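Firville Robotics Club > Sim nav project

spaqib_p: Test room is up. We get 2,000 training runs before the December demo.
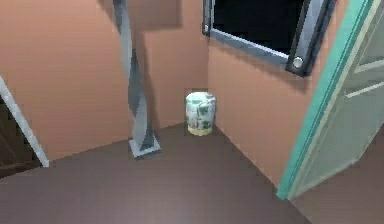 Sim room: twisted column, bin in the corner, glass door open

murakami_fan: I'd drop the glass door. Depth readings on glass will be a mess.

rerholm7: Disagree, our school has glass doors. Keep it, shrink the column base.

murakami_fan: Then at least do 700 runs with it closed first.

spaqib_p: Fine, 700 closed, the rest open. Base stays as is.

rerholm7: ok. I'll start the batch tonight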